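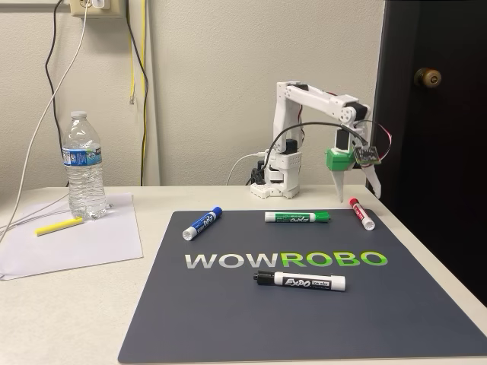

Stostedar lip balm sampling, progress report
May 5, 2026

We have now mailed 3,391 of the balms to Tunemer subscribers, and 1,006 people have filled in the survey. I would be careful with that second number. The survey came with a coupon, and a coupon makes people generous.

Scores for scent are high, as they were in February. Vanilla mint is the favorite again. What I can't tell you is whether anyone would pay full price for it. Only 94 people used the coupon on a second tube, and the agency's slides call this "strong early loyalty." I would call it 94 tubes.

The claim that the balm lasts eight hours is still on the box. Plenty of the comments say they put it on again before lunch. Dalo, who make the balm for us, stand by their own test but haven't sent it, and we have asked twice. Until it arrives I'd like the wording off the next print run.

The Hung stores took the small display and put it by the registers. Sales there are up, but the price was also cut that same week, so I don't see how we can credit the display.

We have 2,194 tubes left. The plan says to mail them all by the end of the quarter. I would hold half back and sell them at the normal price in two stores, with no coupon and no gift bag. The budget covers this if we drop the second round of sponsored posts, which I would drop anyway.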